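5. Recording sim episodes

Read section 4 first (install, license key, input device). If the Panddale viewer doesnt open, stop here and go back to 4.3.

This part covers recording by hand in simulation. Replay and export are in section 6. Real-arm recording is a separate guide, ask Siwan Prosser for the current one.

5.1 Before you start

1. Close any other viewer window. Two viewers on one session will fight over the input device and you get stutter in both.

2. Log in to the Treltitz node with your own name. Not the shared login. Episodes get tagged by login and we can't fix tags later.

3. Load the task file. File > Open task > pick from the list. Don't edit the task text. If the text is wrong, write it in the log and pick another task.

4. Check the control rate. It should say 30. If it says anything else, restart the session, dont try to change it in settings (it reverts on the next load).

5. Pick a scene seed. Batch 2 starts at seed 649. Go up from there, one seed per episode, no skipping.

Note: the seed sets object placement, room, surface textures and lighting all together. You can't keep the room and shuffle only the objects. Requested, not done.

5.2 Camera check

Every episode stores a wrist view plus at least one view from outside. Both have to be live before you hit record.

1. Open Views > Wrist. Undock it if you have a second monitor.

2. Move the arm a little on each axis. Wrist view should follow with no lag you can notice.

3. Look for the linkage and at least one finger pad. If you get only tabletop, the camera mount didn't load. Reload the scene.

4. Background doesn't matter much. Objects at the edges, a washed out patch of table, shadow bands, all fine.

A usable wrist view, gripper big and close in the lower half:

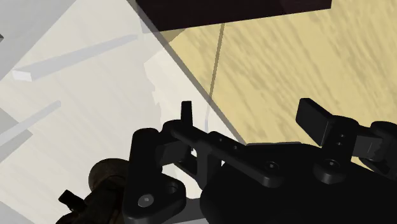

Berwyn Mostyn: I'd been throwing out episodes where the gripper fills half the wrist view and you barely get any of the object. Should I have kept them? Seemed like there was nothing in there to learn from.

Reply from the maintainers: keep them. The policy gets the same view at run time, so it needs to see plenty of it. Drop an episode only for the reasons in 5.5. If you already deleted some, re-record with the same seeds and write "redo" in the log.

5. Open Views > Outside. The whole arm should be visible or close to it. Table too.

6. Orbit only before recording. Once the red dot is on, leave the outside view alone. Moving it mid episode breaks the calibration record and the file fails at import.

CAUTION: Do not switch on "beauty lighting" in the render menu. It changes the images in both views and the setting sticks for whoever uses the node next.

5.3 Recording one episode

1. Press Home. Wait for the arm to settle.

2. Read the task text out loud or at least twice. Most bad episodes are the right motion on the wrong object.

3. Press R. Red dot on.

4. Hold still for a moment. The importer trims idle frames at the front but it needs a few to find the start.

5. Move. Steady speed, no hurry. Come at the object from above unless the task says otherwise. Anything with a handle or a spout, line up the fingers before you go down, not on the way.

6. Close the gripper with one press. Don't pump the trigger. Open and close over and over teaches it to do the same thing.

7. Lift clear before moving sideways. Tall stuff on the table gets knocked over otherwise, plants especialy.

8. Place, open, back off upward.

9. Press R again. Red dot off. Type the result: s for success, f for fail, x for junk.

Small corrections are OK and even useful. Missed by a bit, back up, try again, keep recording. Two retries max, then stop and mark f.

CAUTION: Don't press Home while recording. The arm jumps and the jump goes in the file.

5.4 Outside view, what to look for

Scenes come furnished. Rooms vary from seed to seed, and so does the clutter. You may get a rug, a sofa, a TV, stone walls, whatever. None of it is part of the task unless the text names it. Don't reach for things off the table.

Check these from the outside view before pressing R:

- base sits on the table, not sunk in it
- nothing floating or half inside something else (figurine standing on its plaque is fine, figurine standing in its plaque is not)
- target object is in reach. If you're not sure, hover over it with the viewer paused, then Home
- the fingers aren't already touching something

Some scenes put one object partly in front of another. Leave it. We want that. 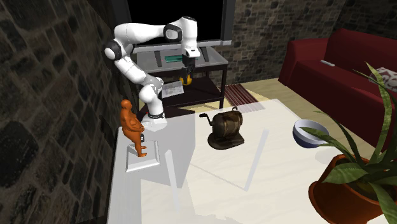
Fig. 5-2. Outside view. White table, gripper partly open.

If the outside view and the wrist view disagree (object in one, missing in the other from where it should clearly show), that's a sync fault. Mark x, restart the viewer, use the same seed again.

5.5 When to throw an episode out

Mark x for:

- sync fault, see 5.4
- wrong object handled
- Home pressed while the dot was on
- input device dropped out partway
- physics blow up. Objects shaking, flying off, sliding with nothing touching them

Don't mark x for:

- ugly path
- slow
- a retry
- bumped something that stayed on the table
- failed grasp at the end. That's an f

Fails are kept. The Arnico trainer uses f files for the success classifier, so a clean honest f is worth having. Don't turn an f into an s becuase it was close.

5.6 Log entry

One line per episode, right away, not at the end of the session. Format:

seed, result, your name, note

Example:
649, s, Gwilym Howells, one retry on grasp

Leave the note blank if there's nothing to say. No commas inside the note, the parser is dumb.

5.7 Common problems

Gripper closes but object slips every time
Friction didn't load. Reload the scene. Still slipping, mark x and tell Yiran Hou which seed.

Red dot stays on after second R
Window lost focus. Click in the viewer, press R once. Check the length of the file after, it'll have a dead tail. Importer handles it up to a point, so add "long tail" in the note.

Arm drifts with hands off the controller
Stick calibration. See 4.6. Don't record through drift.

Jenkins job fails at import with "view count"
Outside view was closed when you recorded. No fix, redo the seed.

Viewer is very slow
Check nobody left a training run going on the node. If it's not yours, don't kill it, message Rhun Yorath.

Upload is section 6.1. Leave the files where the recorder put them until then, renaming breaks the log match.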